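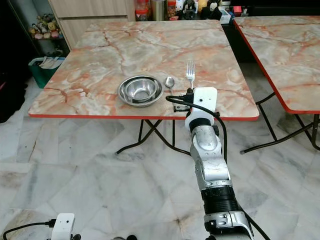 **Greven** is the two-armed tabletop cell I look after, and this entry covers how it gets set up and kept running. Khairul Subramaniam wrote the first version – I've rewritten most of it since, so blame me for any mistakes.

## Setup

The cell works at a folding table, so the table comes first. I open the legs all the way, lean on each corner, and shim whatever rocks. Then the arms get homed, left before right, and I let them idle for 16 minutes before I trust any position they report. Bowls and cutlery go out last, within easy reach of the grippers.

## Cables

Most of my repair time goes here! The cable from each gripper needs enough slack for a full wrist turn, but if the loop hangs too low it catches the table edge (ask me how I know). Manouchehr Najafi likes to tie his down every 30 centimeters. I use 2 ties per arm and check them on Wednesday, along with the connectors, which work themselves loose over time.

## Grippers

Forks are the hard part. A handle is thin and lies nearly flat, so a gripper that closes even slightly off center will just push it along. I run 100 open-and-close cycles after any finger change, then redo the zero point. Scuffs on the arm links can be left alone – a scuffed finger pad gets swapped the same day.

## See also

- Citeck (the older single-arm cell)
- Trusell wrist procedure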